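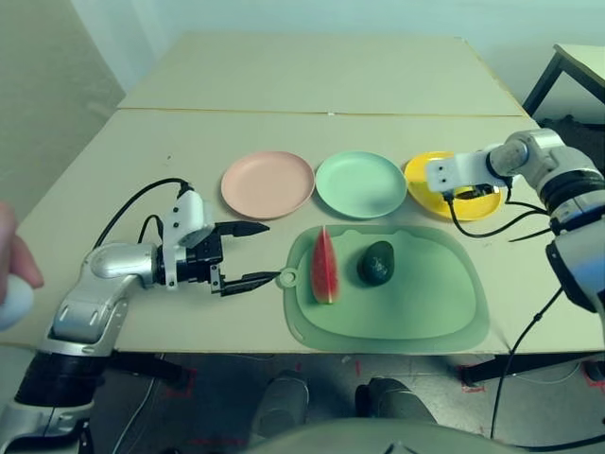 Coloured plates and a green chopping board on a light table.

Free fruit to be offered at all Grurklow holiday lunch clubs

Apr 7, 2022

Children at every holiday lunch club in Grurklow will be offered fresh fruit with their meal this Easter, after the town council agreed to extend a trial that began at two sites in November.

The council will pay the wholesaler Pludard to deliver mixed boxes to the clubs twice a week. The boxes will hold apples, pears and bananas, with melon or avocado added when prices allow. A total of 513 children have been signed up for the Easter clubs, up from 114 who took part in the trial.

Bernadette Doherty, who runs the club at Marchand Hall, said most of the fruit sent during the trial was eaten on the day.

"The whole apples came back with one bite out of them," she said. "Once we started cutting things up and putting them out on plates, the children helped themselves. Melon went first, every time."

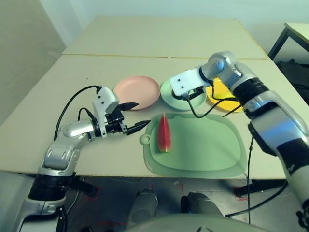

A wedge of watermelon on a chopping board, with plates behind.

The scheme was approved by the council's family services panel after a short debate. Councillor Trevor Gill voted in favour but asked for the cost to be looked at again before the summer, when the clubs run for longer and more families are likely to apply.

"I've no quarrel with giving children a pear," he said. "I want to know what we are paying per box by July, as it was set on winter prices."

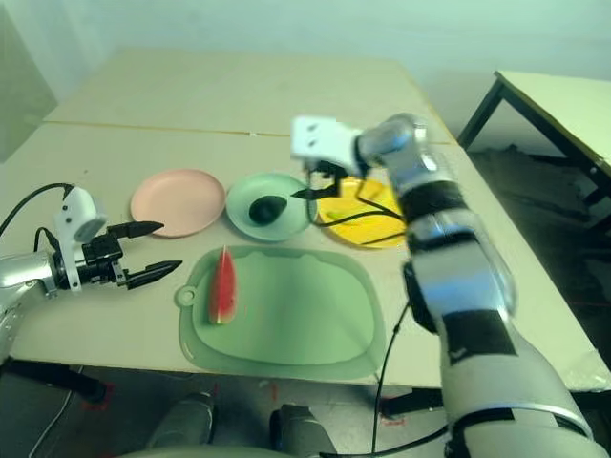 Deliveries will go to the clubs before 10am. Staff have been asked to keep a note of anything left over, and unopened boxes can be passed on to the food pantry in Estudach Street, which took 87 boxes during the trial - mostly in the last week, when snow kept families at home.

Kirsten Grewal, whose two sons go to the Marchand Hall club, said she would like to see the same thing in term time. The council said it had no plans for this at present.

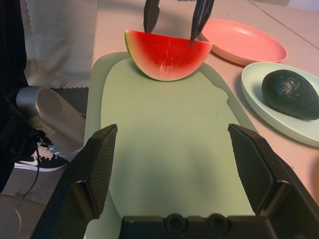 How to apply

Places at the clubs are free for children who receive free school meals. Other families pay a small daily charge. Forms are available from school offices and the library.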